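Flaltora Reopens Brick-Walled Workroom at Skorkthorpe

SKORKTHORPE, 30 March 2021 – Flaltora, the shared workspace company, has reopened the ground-floor workroom at its Skorkthorpe building after a winter of repairs and refurnishing. The room is available to members now and can be booked by outside groups through the front desk.

The building was put up as a storage house for a cloth merchant and has been used for offices since the 1980s. Earlier tenants had covered the brick with wallboard. Flaltora began taking the boards down in October and decided to keep the brick in view once it had been cleaned and the joints repaired. The plaster above it was patched and painted white, and the lighting circuit was tested and signed off by the electrician.

The new layout was drawn up by Caretti, a small interiors firm that has worked with Flaltora on two earlier rooms. Caretti kept the plan simple. White desks are used for computer work, with black office chairs on wheels that can be moved between them. Wood-look planks in grays, browns and tans run across the floor. The planks were chosen to hide scuffs from chair casters, a problem with the old carpet.

Members who took part in a survey last fall asked for one thing more often than anything else: a table that was not a desk. The company received 218 replies. Many said they wanted a place to lay out work by hand, sort parts, eat lunch or sit across from a colleague without a screen in the way. Caretti answered with a square table placed at the brick wall and dressed with a checkered cloth in pink and white. The cloth comes from Fu, a household textile shop a short walk from the building, and Flaltora has ordered spares so that one can be in the wash while another is in use.

"We had a more expensive table picked out," said a spokesperson for Flaltora. "Then we put a cloth on the one we already owned, and people sat down at it the same afternoon. We canceled the order."

The cloth is not fixed to the table. Members who need a bare surface may take it off and are asked to put it back when they leave. Glue, paint and cutting blades should not be used on the cloth. Bags may be hung on chair backs, but the floor between the desks should be kept clear so that chairs can roll.
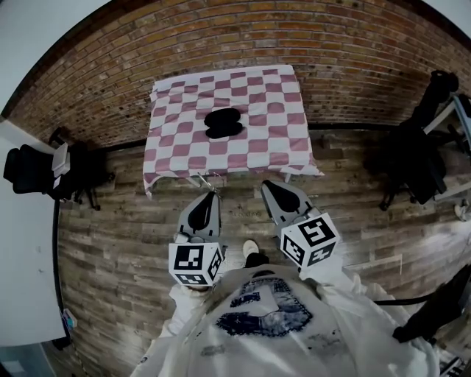 The checkered cloth on the square table, with the brick wall behind.
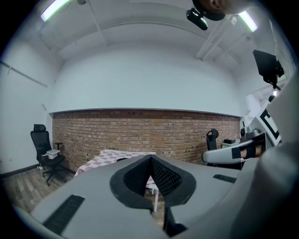

Bookings are taken for a half day or a full day. The room may be used by up to 24 people, subject to any distancing rules in force on the day, and the front desk will confirm the current limit when a booking is made. Members pay nothing extra for use during normal hours. Outside groups pay a flat fee and a refundable deposit of $500, returned once the furniture has been put back in its usual place.

Work on the rest of the ground floor will continue through the summer. The next step is the hallway, where the old wallboard is still up, followed by the small kitchen at the rear. Caretti will draw up the plans for both. Flaltora expects some noise on weekday mornings and will post the hours by the main entrance.

Wallboard screws and other fixings removed during the work have left small holes in parts of the brick. These will stay as they are. Members are asked not to put nails or hooks in them.

About Flaltora

Flaltora runs shared workrooms and small offices in older buildings. Its Skorkthorpe site offers desks by the day or month, meeting space and locked storage.

Press questions and requests to visit the room may be sent to the Flaltora front desk at Skorkthorpe.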